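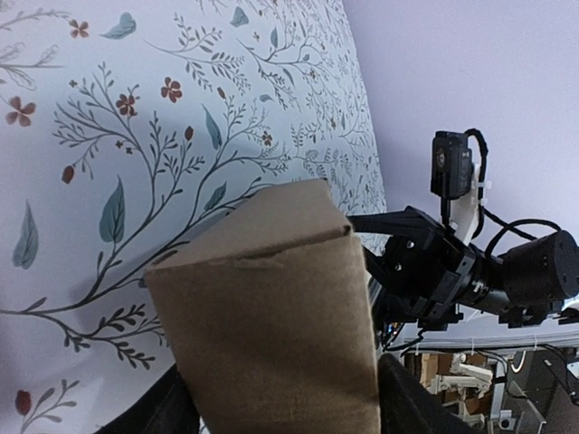
Plain brown cardboard, with leaves and small reddish-brown flowers on the cloth behind.

Plenton's box exchange is staying open, and it wants your small ones

Aug 17, 2026

Anybody who has moved house in Plenton lately will know the back room at Szabo Yard, where you can drop off the cardboard you have finished with and take away, for nothing at all, whatever you need to pack up your own plates and paperbacks. There had been a fair bit of worry over the summer that it might have to close when the lease ran out, so it is a great pleasure to be able to report that it won't. The landlord has agreed to a further two years at the same rent, and the people who run the exchange signed the papers last week.

Akihiko Ebihara, who started it in his own garage in March of last year with the leftovers from his daughter's move, told us he had been putting off telling the regulars until the ink was dry. "I didn't want to say yes and then have to go back and say no," he said. "People had begun bringing me biscuits as if somebody had died."

The exchange passed its first 1000 boxes before Christmas and reached 2000 in the early part of this summer, and those are only the ones written down in the green book by the door. The book doesn't cover the armfuls of packing paper and bubble wrap that come and go as well, or the boxes that children carry off to be castles and shops (Mr Ebihara has never had the heart to ask for those back, and says he wouldn't know what to do with a castle anyway).

What the exchange is short of now is small boxes. Big ones arrive by the carload after every delivery of a fridge or a flat-packed wardrobe, and they stand folded against the wall waiting for somebody with a great many duvets. But the small plain sort, the sort you would use for a set of glasses or a few pots of jam going to an aunt, leave almost as soon as they are put out. Riku Katayama, who looks after the sorting, reckons it is because so many people in town have started selling bits and pieces from home and need something to post them in.

"A big box is for moving, and you only move now and again," she said. "A small box goes out every time somebody knits a hat!"

She is not at all fussy about looks, you will be glad to hear. A box with a crease along the top, or a little tear where the flap folds over, is perfectly welcome so long as the bottom is sound and the corners still stand up when you press on them. Long shallow ones are wanted too, even if the flaps have gone, as they make very good trays for seed packets and cutlery and all those odds and ends that otherwise roll about in a drawer.

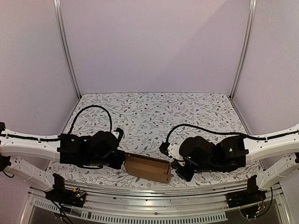 What to bring, and how

Boxes can be left whole or flattened, whichever suits your car. If you are flattening, please slit the tape along the seam and leave it at that. Pulling it off in one go is very satisfying but it does tend to bring the top layer of card away with it, and then the new tape has nothing decent to hold on to. Old address labels should be peeled off or scribbled over before you come, and there is a fat black pen on a string by the door for anyone who forgets.

The exchange can't take anything that has held raw meat or fish, or anything that has been left out in the rain and dried again, however good it looks. Ms Katayama says a box like that will seem perfectly all right until you put a casserole dish in it and set off down the stairs. Egg boxes are a different matter and should go to the allotment shop in Zullton, where they are always glad of them.

Mr Ebihara has also asked us to pass on his way of checking an old box, which he shows to everybody who comes in, whether they have asked or not. You stand it up on one corner and lean on the opposite one with the flat of your hand. If it stays stiff it will do for books. If it gives a little it will do for clothes or cushions, and if it folds up under you it goes in the pile for the compost bays, where it will still be some use to somebody. He does the whole thing in the time it takes most of us to find our glasses.

For anybody packing this month, he has a few other suggestions which we thought were worth having. Books want to go in small boxes and be laid flat, with the heaviest at the bottom, and you should stop while you can still lift the thing comfortably. Plates travel better on their edges, like records, with a sheet of paper between each one and something soft underneath. And whatever you will want on the first evening - the kettle, the mugs, the phone charger, the cat's dish - should have a box all to itself, loaded last so that it comes out first.

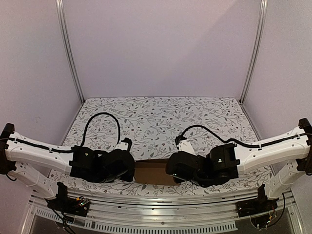 He is firm about tape as well. Three strips across the bottom, he says, one along the join and one over each end, and then you needn't think about it again. The usual mistake is a single strip down the middle of a box full of saucepans. The exchange keeps rolls of paper tape on the counter, and they are sold at cost. The tape comes from Grirnus, the stationer's on the corner, which has let the exchange have it at the trade price ever since the garage days and has now put a collection crate of its own just inside the shop door, for customers who have one or two small boxes and don't fancy the walk down to the Yard.

The new lease means there can be a few improvements. Proper shelves are going up along the far wall, so that the small boxes can be kept apart from the large and people won't have to burrow for them, and the doorway is having its step taken out, to the relief of everybody who has ever come through it backwards with their arms full. The work should be finished by the end of next month and the exchange will stay open while it is going on, though you may be asked to wait outside for a minute or two if there is drilling.

Boxes can be dropped off in the mornings and collected in the afternoons, and there is no need to book unless you want enough for a whole house, in which case a note through the door a few days ahead would be a kindness. Mr Ebihara would like it known that the biscuits are still welcome.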